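Section 5. Recording the bag task

Read section 4 first if the arms have not been zeroed today. Everything below assumes the Vidmar logger is running and both wrist streams show green.

5.1 What counts as one example

One example = one pass, start marker to stop marker. Bag out of the open bin, carried to the pedal bin, put in. Target is 60 good passes per room layout. The Flirkham set closed at 429 passes total and we would of had more if people had pressed stop on time. Press stop.

Failed passes are still saved. Mark them F. Do not delete, the trainer uses them.

5.2 Before you start

1. Check the sleeve on the arm. Should sit clear of the finger joints. Pull it back up if it has slid.

2. Line the open bin with a fresh bag. Fold the bag over the rim all the way around, a couple inches of overlap. Bags that are only tucked in will slide down as soon as something touches them.

3. Put in light trash only. Empty bottle, paper, cups. No liquids, no glass, no food.

4. Operator in the headset, helper on the floor. Never one person doing both.

5. Helper says "clear" out loud. Operator waits for it.
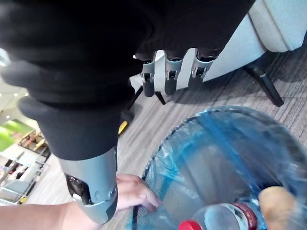 Fig. 5-1. Helper's hand at the rim of the lined bin, wrist view.

CAUTION: The helper may hold the rim or the liner only while the arm is in HOLD. Operator does not release HOLD untill the hand is out and the helper has said "clear" again. No exceptions for "just a second."

Note: if the helper's hand is in a recorded stretch, tag it H. Tagged stretches go to the Torine split, not the main set. Untagged ones get found later by Velimir Kolev going through video by eye, and he will come find you.

5.3 Running a pass

1. Press start. Wait for the beep. Anything before the beep is not logged.

2. Close the gripper on the gathered part of the bag, not on a single layer. Single layer tears.

3. Lift straight up until the bag is above the rim. Slow. If it snags, lower it and try again, same pass, don't stop the recording.

4. Turn the body toward the pedal bin. Keep the carrying arm low and out to the side so the head camera can still see the lid.

5. Drive up and stop short. Do not bump the bin. If the bin moves, finish the pass and mark it F.

6. Free hand stays open and still during the approach. Wiggling fingers teach the model to wiggle fingers. We learned this on Goltia and had to throw out most of a November batch.
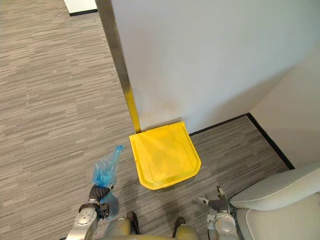 7. Get the lid open by whichever method is on your run sheet. One method per batch, don't mix them. Mixed batches were the biggest single cause of bad training runs last time around.

8. Lower the bag in, open the gripper fully, back the arm out the way it came.

9. Press stop. Score it right then: G (good), F (failed), or R (redo, for logger faults only).

Note: pauses are OK up to 5 seconds. Longer than that and the clipper cuts the pass in two and both halves are useless. If you need to think, think before start.

5.4 Changing things between passes

The model has to see variety or it memorizes one spot on the floor. But change one thing at a time so we can tell what broke it.

- Start position: every pass.
- Bag fill: every pass.
- Which arm carries: every 7 passes.
- Bin position: once per batch, and write it down.
- Lighting: leave alone unless the run sheet says. 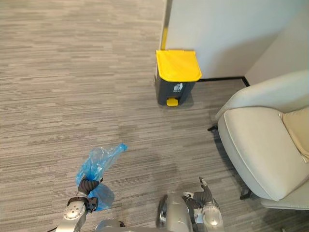 Start positions should cover near, far, left and right of the bin. Most operators drift toward the same comfortable spot after an hour, so use the list on the run sheet and check them off. Far starts matter most, the model is weakest there. Watch your clearance on the chair side: with the bag in the left gripper it is easy to forget the empty right hand, and that hand ends up right at the front of the armchair. Touching the seat counts as a contact, score it F. If you keep getting contacts, start farther left, there is open carpet on that side. Do not move the chair mid-batch.

5.5 End of batch

1. HOLD, then arms to rest. Headset off last.

2. Check pass count against the logger count. If they dont match, fix it now, not tomorrow.

3. Copy the run sheet notes into the batch record. Bin position, lid method, which operator, which helper.

4. Start the upload and leave the logger on until it finishes.

CAUTION: Do not power down during upload. A partial batch will look complete on the list and isn't.

Problems with the upload: see 8.2. Gripper not closing all the way: see 3.6.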